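The Year I Stopped Buying Kitchen Gadgets (Mostly)

I own an egg slicer. I have owned it for longer than I've owned my car, and in that time it has sliced, by my best reckoning, two eggs. It lives in the drawer that doesn't shut, on top of the other things that keep the drawer from shutting.

Last July I tried to find the bottle opener in there and got stabbed by a corn holder. I don't remember buying corn holders. I sat down on the floor with a paper towel around my thumb and decided that I would buy nothing for the kitchen for a year, unless it was food.

The first thing I did was empty everything onto the dining table, which every decluttering article tells you to do. I can report that it works, in the sense that you then can't eat dinner at the table. There were 156 items, not including regular silverware. I wrote them all down. Avocado tool. Second avocado tool, still in the package. A Troletti garlic press with a handle that pinches. Seven wooden spoons, of which I use one.

Then came sorting into piles: keep, give away, and "but what if." The third pile won easily. What if I take up canning? What if someone comes over and wants a melon ball?

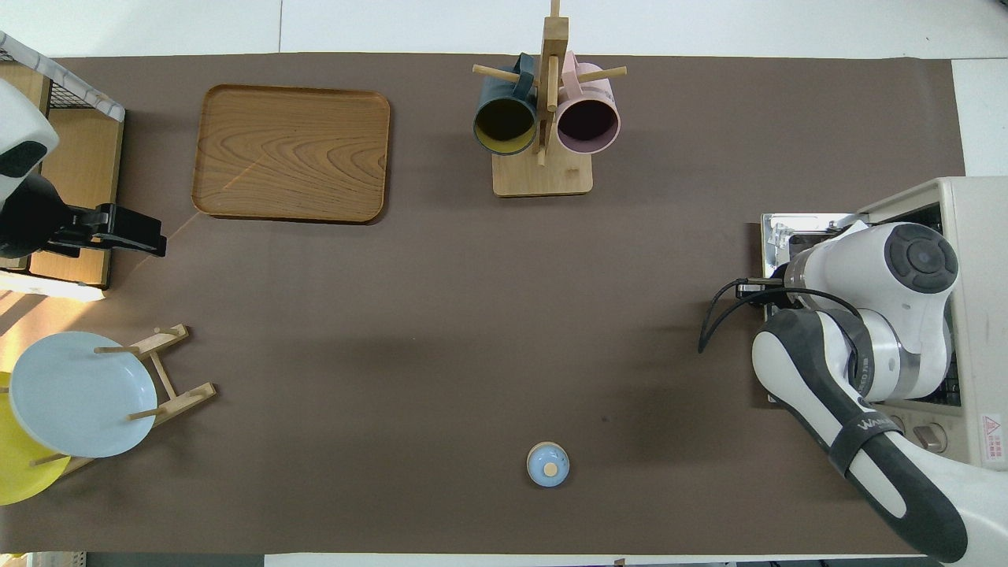
My sister's view, delivered over the phone while I was holding the melon baller, was that I should box up the whole third pile, tape it shut, and throw out anything I hadn't gone looking for by spring. She has a very clean kitchen and no melon balls to show for it.

I did it anyway. The box went on the shelf in the hall closet, next to the vacuum, and for a few weeks I felt like a monk.

What I learned is that wanting a gadget has very little to do with cooking. I wanted things at eleven at night, on my phone, after a dinner of toast. I wanted a Nendari pasta roller so badly that I read all 393 reviews of it, including the one-star ones, which were mostly from people whose dough had stuck. I don't make pasta. I have never made pasta. I was shopping for a version of me who has flour on her forearms and friends dropping by.

Cheap stuff was harder to resist than expensive stuff. The pasta roller I could argue with. A silicone thing for keeping pot lids tilted, at the register in Drirley, was in my hand before I'd noticed, and I had to walk it back to the hook past the same cashier twice.

I cheated once. The can opener died in October with a can of chickpeas half open, and I went out and bought another. I don't count it. I did count the little cheese knife that was hanging next to it, and I felt bad for an entire evening, with cheese.

As for actual cooking, the year made me a duller cook and a more regular one. I roasted things. I learned that nearly any vegetable can go in the oven with oil and salt and come out as dinner, and that corn doesn't need holders if you wait four minutes and aren't proud.
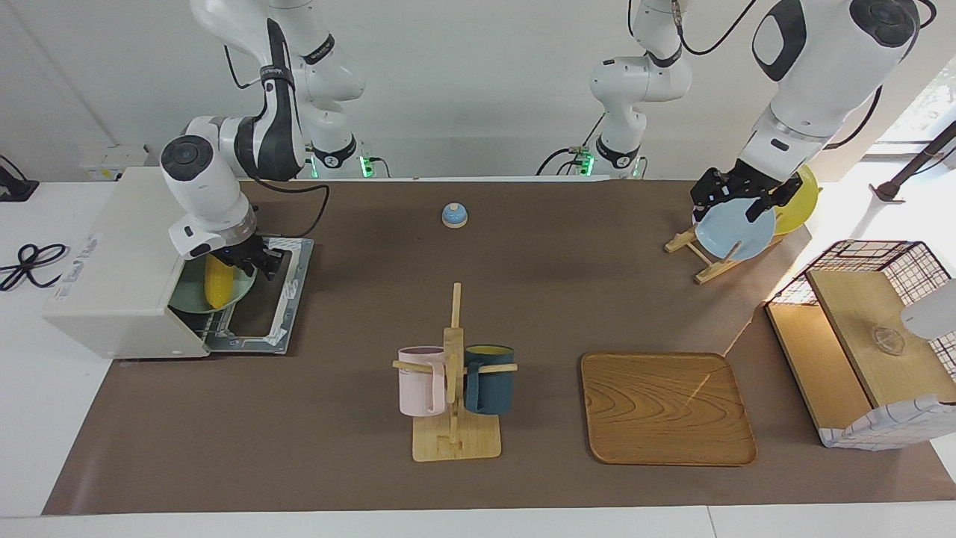 Corn on the cob, sage-green plate, no holders.

Spring came and I got the box down. I had opened it exactly once, for the funnel, and had never put the funnel back, so by my sister's rules the rest of it had to go. I drove it over to the thrift store, where the woman at the back door lifted out the second avocado tool and asked if it was new. I said it was. She seemed pleased for somebody.

The drawer shuts now. It sticks a little on the left, and I've been looking at drawer organizers, which are technically furniture.

The egg slicer stayed. I had eggs the other night and used a knife.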